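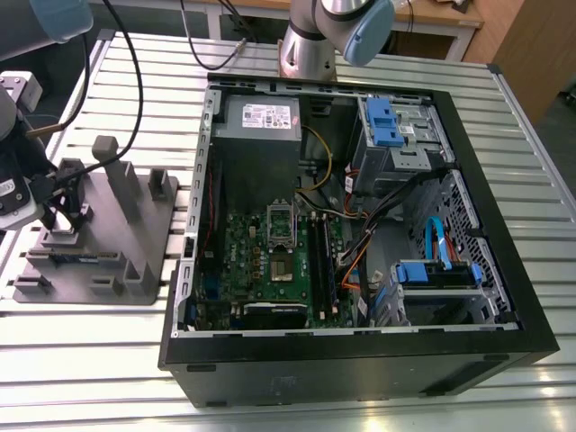 3.2 Rules for the work cell

Before any trial with a used desktop computer, we agreed on a short set of rules, because the general safety standards for robot cells say little about small electronics. The first draft was written by Kerttu Miettinen and tested at the Paredes site in June. It had eight rules. After 454 trials we keep four of them as mandatory, and the other ones are given as advice to the operator.

The mandatory rules are the following. The computer must be disconnected from the mains before its side panel is opened. Both arms must be stopped when a hand enters the work area. Cables inside the case must not be pulled by the gripper in order to reach another part. A memory module must be held by its edges and placed in a slot of the fixture – never directly on the table.

Figure 4 shows the cell with the case on its side and the interior facing upward. The fixture plate is to the left of the computer, with a thin green board in one of its slotted blocks. The CPU socket is empty and its contacts are exposed, so the rule on tool height (Section 3.3) applies to this state of the machine.

Figure 4. Open computer tower and fixture plate on the slotted aluminum worktable.

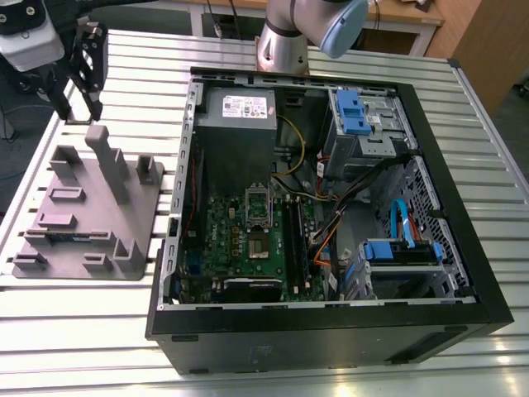 3.3 Tool height over open sockets

When a socket is open, the gripper must not cross it at low height. Bautista Pereyra proposed to define a closed zone over the socket in the Nindik controller, and we follow this proposal. The zone is removed only by the operator, and the change is written in the trial log.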